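Reviews > Workplace robotics > Capture and teaching equipment

Zaritent hand-marker kit, assessed against working practice

The Zaritent kit is a pair of strap-mounted marker cubes with cabling, a carry case and a 288-page manual. It records hand position and orientation while an operator carries out a task, and the recording is then used to teach a robot the same task. We bought ours at the list price of 2825 euros and used it through November at Holmgren, where the work consists mainly of moving and resetting office furniture.

This review is less concerned with accuracy than with whether the kit can be used under sensible site rules. Accuracy has been covered adequately elsewhere. Ours was checked on arrival and was within the maker's stated tolerance.

Fit and hygiene

The straps close across the knuckles and leave the fingers free. Adjustment is by friction buckle. It holds well on medium and large hands and poorly on small ones, where the cube tilts towards the thumb after repeated gripping. Tyra Backlund, who has small hands, had to retighten the left strap between most takes. A third strap size should be supplied.

The straps detach for washing. The manual asks for this weekly if the kit is shared. We washed them after each wearer, which is the better rule, and bought a second set so that work could continue while the first dried.

The manual has one line on jewellery, in an appendix: "remove rings". It does not mention bracelets or watches. A written site rule should state which items may stay on and where they must sit relative to the strap.

Cables

The kit is wired. Zaritent's guidance is that the cable should leave the cube towards the elbow and have enough slack for full extension of the arm. There is no advice on what happens between the operator and the recorder, and this is the weakest part of the documentation. Furniture tasks involve walking, turning and castors, and a castor will run over any cable left on its path.

Holmgren already had a rule for trailing leads, written by Halvard Bråten for cleaning machines. We adapted it as follows:

- Mark the travel path of the furniture before connecting anything.
- Bring cables in from one side only, and keep that side the same for the whole session.
- Clear leads that do not belong to the recording.
- Stop the take if a wheel touches a cable, and inspect the cable before restarting.

The third item is the one most often neglected. Existing leads under desks are easily treated as part of the room.

Grip and task definition

A recording is only useful if the grip is repeatable. For a swivel chair we specified a hand on each side edge of the backrest, with the operator standing directly in front. Armrests were excluded as a grip point. The cubes must remain on the back of the hand with their printed faces unobstructed, and sleeves should be rolled clear of the straps. Closed shoes were required throughout.

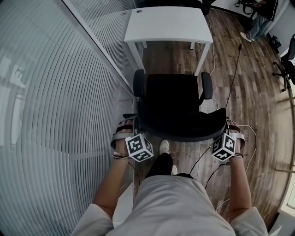
Bystanders

The manual assumes that the operator works alone. In a shared office this is seldom possible. Our rule allows others to remain in the room if they are outside the marked path and have been told that recording is under way. Consent is taken in writing for anyone who may be recorded, including people who are only passing through.

Software and records

The Curen software supplied with the kit stores each take with a time, an operator code and a free-text note. The note field is too short for a proper task definition, so we kept ours on paper and entered a reference number. Over the trial we stored 1480 takes and lost two, both through a connector that had worked loose at the cube - it clicks into place but does not lock.

Deleting one operator's data on request is straightforward. Deleting a bystander's is not, as the software has no index for people other than the operator. It has to be done by hand from the session sheet.

Compared with the Fustano gloves

We used the Fustano gloves for a similar job last year. They are wireless and therefore simpler on the floor, but they cover the palm and change the way an edge is gripped. For chair backs and desk tops we prefer the Zaritent arrangement, provided the cables are managed. For work on stairs we would use the gloves.

Verdict

Sound hardware with incomplete documentation. Recommended for sites that already have written rules for trailing leads and for recording people at work. Other sites should write those rules before ordering. Replacement straps are sold separately, in pairs, and delivery took around two weeks.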